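Enough With the Bug Hotels

2/25/20

Every year before the ground thaws, my mail fills up with bug hotels. You know the kind. A little house with a peaked roof, stuffed with bamboo tubes, pine cones, drilled blocks and some wood shavings behind a square of chicken wire. This winter's catalogs have them next to the bird feeders, and the copy always promises that I will be saving the bees.

I have my doubts. I have had them for a while, and a long conversation with my neighbor Firdevs Eren over her back fence has made them worse, so I'm going to set them down before April, when people start hanging the things.

Start with which bees. The bee in trouble on most posters is the honey bee, and no honey bee has ever had any use for a bamboo tube. Honey bees live in colonies, in hollow trees or in boxes that somebody looks after. The tubes are for solitary bees that nest in cavities, mason bees and leafcutters mostly. Those are fine animals and I'm fond of them. But most of our native solitary bees don't nest in tubes either. They dig. They want a patch of bare, well-drained dirt in the sun, and that is the very thing the people who buy bug hotels cover with three inches of bark mulch every spring. There is no money in selling bare dirt, so there is no catalog page for it.

Then there is the matter of who checks in. I bought a Surkier house four years ago, the mid-size one, and put it on the south wall of my garage at chest height as directed. The first summer I got a few mason bees, some grass-carrying wasps, a great many spiders and an earwig situation. The second summer I got more wasps and, in the tubes that had been bees, pollen mites. If you have never split open a mason bee tube full of mites, picture a cell packed with what looks like damp yellow sawdust, and then notice that the sawdust is walking.

I have nothing against wasps. The solitary ones are beautiful and they won't bother you, and a garden with plenty of wasps is usually a garden in good shape. But the box didn't say wasps. It had a cartoon bee on it. 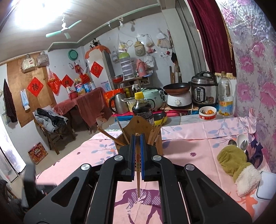 A bundle of plain wooden chopsticks in a holder.

The mites are where I lose patience with the sellers. In the wild, a mason bee finds an old beetle hole here and a hollow stem over there. Her neighbors are scattered. Put fifty tubes shoulder to shoulder in one box, leave them up year after year, and you have built a place where every parasite in the yard needs only to walk next door. People who raise mason bees seriously know this. They use paper liners or trays that come apart, they open them in the fall, they clean the cocoons and they throw out what's infested. It's real work. The Surkier house had its tubes glued in. You could not have cleaned it with anything short of a hatchet.

I asked Firdevs what she thought, because she kept mason bees for years and gave it up. She said her trouble was that bamboo doesn't breathe, so the cocoons went moldy in wet springs. She also pointed out that half the tubes sold in stores are open at both ends, and a mason bee wants a back wall. I went and looked at mine. Both ends.

What about the studies? I get asked this by readers who suspect me of just being a crank. The flyer that came with last year's Dreltetti catalog cited a trial with "3,054 insects recorded" in its houses. That sounds like a lot until you ask what they were. The flyer doesn't say. It also doesn't say how many houses, over how many seasons, or what was living in the hedge next door before anyone hung a thing. An insect walking across the roof is an insect recorded. I wrote to ask for the breakdown and got back a coupon.

Hacer Toprak wrote in after my last column on this to tell me I was being a snob, and I want to be fair to her. Her argument was that a child who watches a leafcutter bee carry a green disk into a hole will care about bees for the rest of her life, and who cares if the hole is badly made. I think that's the best case for the things and I don't have a full answer to it. Children do love them. My only reply is that the same child can watch a sweat bee come up out of a hole in the ground for nothing, and that she might as well learn early that a bad nest box kills the animals it was put up for.

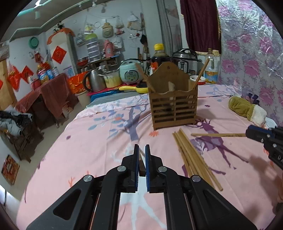

Light wooden chopstick on pink printed cloth.

Here is what I would do with the money. Leave your dead stems standing through winter. Raspberry canes, elderberry, bee balm, Joe Pye weed, whatever you've got. In early spring cut them back to uneven heights, a foot or two, and then leave them alone. Small carpenter bees and some of the masked bees will move into the cut ends over the summer, spaced out the way they like it, and the stems fall apart on their own in a couple of years and take the mites with them. Rake the mulch off one sunny corner. Stop spraying. If a dead limb isn't going to land on anybody, let it stay up there with its beetle holes.

The Rivadeneira garden over on the Stolside road has been run this way for as long as I've lived here, and it looks, I admit, like a place where the owner has died. The ground bees along its south bank in spring are so thick that people cross to the other side of the road.

If you must have a house, get one that opens. Keep it small. Make sure the holes are closed at the back and at least six inches deep, because in short holes you get mostly males. Give it morning sun and some roof, and fix it so it doesn't swing. Replace the liners every year, all of them, including the ones that look fine.

Mine came down off the garage last fall. I haven't decided what to do with it.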